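Odcombe clothing exchange reopens Sunday with folding tables and a longer day

The Odcombe clothing exchange will reopen Sunday in the lower hall on Vamon Street, two hours after the building opens for the morning market. Organizers said the spring round will be the largest so far, with 2565 garments sorted and ready to go out.

Residents can bring in clean clothes and leave with the same number of pieces. Anyone who has nothing to bring may still take up to 5 items. There is no charge and no sign-up.

The main change this year is in how the clothes are laid out. At the fall round, most pieces hung on rented racks, and several racks tipped over under the weight of winter coats. This time nearly everything will be folded and set out on tables, grouped by size first and then by type. Only long dresses and suits will be on hangers.

Jackets and vests get their own fold. They are closed, folded along their length and laid flat -- a method the exchange borrowed from Plutine, the secondhand store on Ung Road. Zippers are checked before a garment goes out. Pieces with a broken zipper go into a repair box, where they can be taken without counting toward the limit.

Children's clothes will be at the far end of the hall, near the side door, with room for strollers. Shoes, bedding and underwear are not accepted. Coats are, but the exchange asks people to empty the pockets before dropping them off.

Drop-off for the Sunday round is open each evening this week at the side door. Clothes should come in bags that can be left behind. Wet or stained pieces will be turned away.

The fall round moved 900 garments in its first hour, and the line at one point reached the parking lot. Organizers have added a second entrance and will stay open through the afternoon. 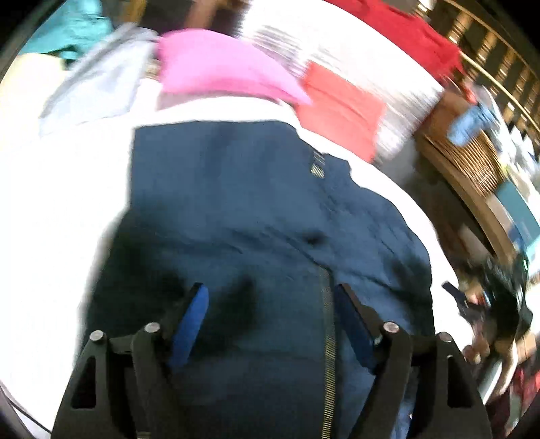
Do clothes have to be folded before they are dropped off?

Folding at home is welcome but it isn't required. Everything is unfolded at the hall, checked for tears and missing buttons, and then folded again to fit the tables.

Leftover clothes will be stored for the next round, which is planned for the fall. Heavy coats will be kept aside -- they go out first when the weather turns.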